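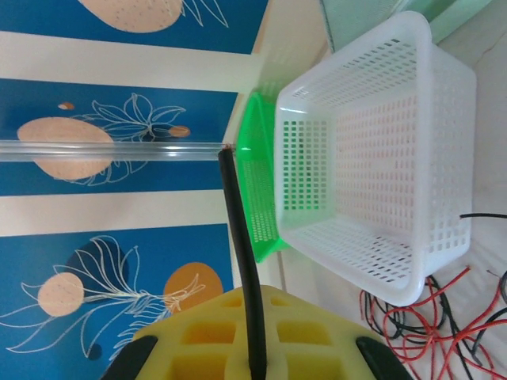
A plastic storage basket is an open-topped household container with perforated walls, used for sorting and keeping small goods. Made by injection molding, mostly from polypropylene, sometimes polyethylene. The common type is rectangular with rounded corners and a thick smooth rim, the sides and floor pierced by small square and rectangular holes in rows, as on the white basket shown. Thin walls let some light through — hence the milky look of white ones. Bright colors are also sold, lime green among them.

Construction
One piece, no seams. The holes save material, cut weight and let air and water pass. The rim carries most of the load and doubles as a grip when there are no handles. Walls usually lean outward a little so that empty baskets nest. Hole patterns vary by maker: square grid, slots, fine mesh, imitation weave.

Use
Pantry shelves, bathroom cabinets, desk drawers, under the sink. Also for rinsing vegetables, though a colander drains faster. Small items such as pens or hair clips can slip thru larger holes, and a sheet of paper on the floor of the basket is the usual fix. Not suited to liquids or fine powders.

Makers
Flestis sold its first line in 2 sizes, both in white. Tindix followed with a mesh-sided range in colors, and Grulis makes a deeper version for laundry rooms. Anitha Pinto's catalog of household plastics lists 105 basket patterns, 30 of them no longer made.

Care
Wash by hand in warm soapy water; a soft brush clears the holes. White plastic yellows in sunlight and old baskets get brittle, the corners generaly cracking first. Recycling depends on the resin code, normally molded into the underside.

See also: Colander, Crate, Laundry basket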